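June, bench 2, afternoon

Back on the pushing work. The question from Tadgate is still the one they sent in spring: can an arm do the dull tidying jobs in a house or a shop yet, things like clearing a worktop, putting toys together by kind, sweeping loose parts to one end of a bench. They want a yes or a no. I don't have one for them.

Started at 9.40 after the Surnetti controller had finished updating. Two restarts needed before it would home. The second time it complained about joint 3 again, same message as last month, cleared by itself. I have written it on the fault sheet but somebody ought to ring them.

Using the plain rod for all of this. Marchetti's two-finger hand is still in its case. I know the argument for fitting it – a person tidying a table picks things up – but a person also shoves a good deal with the side of the hand, and I'd like to know how far shoving gets us before we add fingers. The rod is also much easier to model, one contact, and it doesn't need wiring.

Speed down to 60 mm/s from this morning on. At the old setting the cylinders went over too often when the rod caught them high. Lowering the tip helped more than slowing down did, I think, but I changed both at once, which was silly. Need to run them separately.

Instruction set as agreed: short typed sentences, the sort of thing you would say to a child. "Put the star next to the cube." "Move the yellow ones away from the rest." The language side copes well with these. What it does badly is stopping. It gets a block to a sensible place and then carries on nudging, and a neighbour gets moved that was fine where it was. In a kitchen that is a glass off the edge.

Stars and hearts are the awkward shapes. Push a star on a point and it turns; push it between two points and it goes fairly straight. The cube is no trouble. Hexagon somewhere in the middle.

Pulling one block out of a packed group is the worst case, and it's also the most like real chores, where everything is touching everything else. 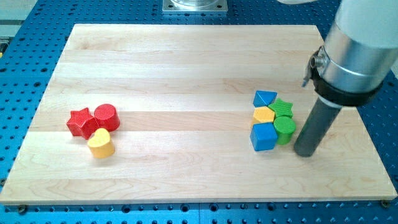 Gomel wrote back on the shared page that a shop floor would forgive most of this, as a tray of brackets doesn't mind being nudged twice, and that we should stop judging everything by kitchens. Fair point. I'd still want the stopping fixed before I put it near either.

To do:
– rod height and speed, one at a time
– add a "leave it alone" margin round blocks not named in the sentence
– 400 more pushes on stars only, mixed starting angles
– ask for a longer bench slot, mornings if possible
– joint 3, ring Surnetti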